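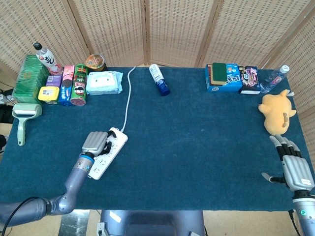
Posting a show to two event calendars without duplicate listings
Asked by mkdrums55 in Venue and Event Listings, May 23, 2019

I book music for a small room in Blackburn. Our open house and August shows are entered in Kinix, which sends a feed to the Lotorport town calendar. The start time is 20:00 in Kinix, but the town calendar shows 16:00. If I correct it by hand, a second listing shows up the next morning. The August series now has two entries for every date. Is there a setting for this, or do I have to delete them one at a time?

Ashley Kershaw
The four-hour shift is a time zone problem. Kinix stores the time you typed as UTC when the venue profile has no zone set, and the town calendar then converts it to Eastern. Go to Venue, Profile, Time zone and pick America/New York. Save, then open each event once and save it again – changing the profile does not update events already entered.

The duplicates are separate. A hand edit on the town side drops the event ID, so the next feed run treats the show as new. Delete the edited copies, leave the ones from the feed, and make all changes in Kinix from then on. If a band name is over 101 characters it gets cut in the feed, so put support acts in the description field.

rurnari_hall
We had this too. Just email the town and they'll clear them out for you, took two days for us.

pitchfork413
Check your ticket link as well. Ours still pointed to the deleted copy after the cleanup. Can't help with the time zone part, we only do matinees and enter them as all-day.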